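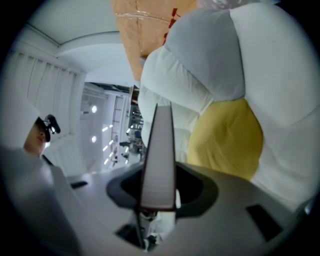 Downstairs tenant says my rowing machine shakes her ceiling

I rent a second-floor apartment in an older building and bought a used rowing machine in April. I row up to 30 minutes before work, usually at 6:15. My neighbor left a note saying her light fixture rattles. It's sitting on bare floorboards with a yoga mat under it. Is a thicker mat worth the money, or do I need to build something? I'd like to stay under $127 all in.

dorkero_dan

Lose the yoga mat, it's way too soft and the feet just squash it flat. I had the same trouble with a treadmill and ended up with dense rubber stall mats from the farm store, two layers, with a sheet of plywood on top so the weight spreads out. Mine was heavier than yours and the complaints stopped — well, mostly. Also turn the machine so it runs across the joists if you've got the room. And ask her to stand in her kitchen while you row for three minutes! You'll learn more from that than from any forum.

iltel309

just row later lol

quietfeet

I'd check the machine before buying anything. On my old one the seat rollers had flat spots and thumped on every stroke, and new ones cost me less than lunch. Wipe the rail down too. If it's still loud after that, do the rubber and plywood thing, but cut the plywood a little bigger than the machine and keep it off the wall or the noise goes straight into the studs.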